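How to coil a cable so it's still a cable next time

Posted December 22, 2020 in Small Repairs and Smaller Victories

Every house has the drawer. Ours is the second one down in the hallway dresser, and in October it stopped opening. I got it open with a butter knife and found one object inside, made of 13 cables. Getting them apart took an evening. Keeping them apart has taken almost no effort since, and I resent how long I put it off.

This covers thin, flexible cords: chargers, network leads, headphone extensions and the mystery ones you keep out of guilt. Heavy outdoor extension cords follow the same idea, but you'll want gloves and a better attitude.

What you need

A clear table. Clear means clear, so move the mail.
Hook-and-loop ties, or strips of old T-shirt. I use the Fokska ties because the hardware store had them by the register and I am weak.
Masking tape and a pen.
Up to 45 minutes for a bad drawer.

Step 1. Unplug both ends

It sounds obvious. I once coiled six feet of charger very nicely and then pulled a lamp off a shelf.

Step 2. Lay it out and let it relax

Put the cable on the table and find one end. Hold that end lightly between finger and thumb and let the rest lie in whatever lazy curve it likes. Don't stretch it straight. A cable that has been in a drawer for years has opinions, and you want to know what they are before you start. If it rears up into a little loop, roll the end between your fingers until the loop lies down.

A thin cord needs hardly any grip. Pinch it near the end, keep your other hand close by to take over, and leave the arc alone.

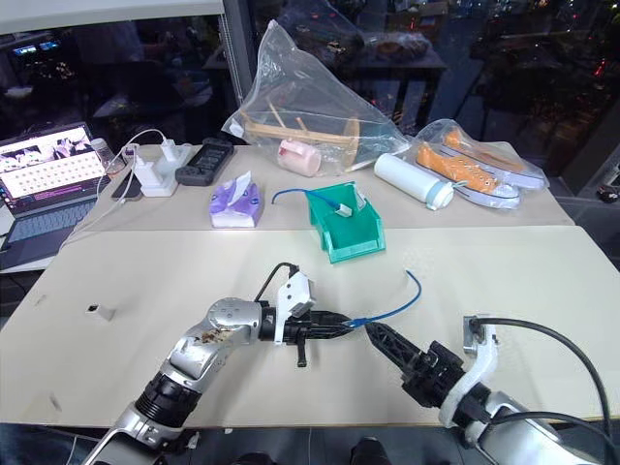 Anathi Shezi: I'd add a warm-up for stiff cords. I leave mine on a sunny windowsill for half an hour first, and they stop fighting. Also, wipe them down while they're stretched out. You will be disgusted.

Fair on both counts. A barely damp cloth, run from one end to the other, does it. Keep it away from the connectors, and let the cord dry before you put it away. Skip the radiator, though. Sun is plenty.

Step 3. Over

Hold the end in your left hand, with the connector hanging down past your palm. With your right hand, bring up enough cable for a loop as wide as a saucer and lay it into the left. As you bring it in, roll the cable slightly between your right thumb and finger, away from you, so the loop sits flat. If it wants to become a figure eight, roll a little more.

Step 4. Under

For the second loop, turn your right hand over before you grab the cable, so your thumb points back toward you. Bring the loop in and turn the hand back as you set it down. The cable now passes behind itself, and the twist from the first loop is canceled out. This will feel wrong. It felt wrong to me for two whole cables – then my hand got it and stopped consulting me.

Step 5. Keep alternating

Over, under, over, under, until you run out. If you lose track, drop the last loop and redo it. And please don't wrap it around your elbow. Everybody's uncle does this, and everybody's uncle has terrible cables.

Step 6. Tie and label

One tie, snug but with some give. If the cord bulges on either side of it, loosen it. Fold a bit of tape around the cable near one end and write what it belongs to. Mine include "Elanell speaker," "Opoku lamp, the ugly one" and "no idea, 2 of these."

Step 7. Test it

Hold one end, let go of the coil and give it a gentle toss along the floor. It should run out flat. If you get a row of knots, an end has slipped through the middle of the loops. Pull it back out, and keep both ends on the outside next time.

Storage

Stand the coils on edge in a shoebox, labels up. I bought a Skoramura divider tray for this and the shoebox works better. The tray now holds batteries, which is another post.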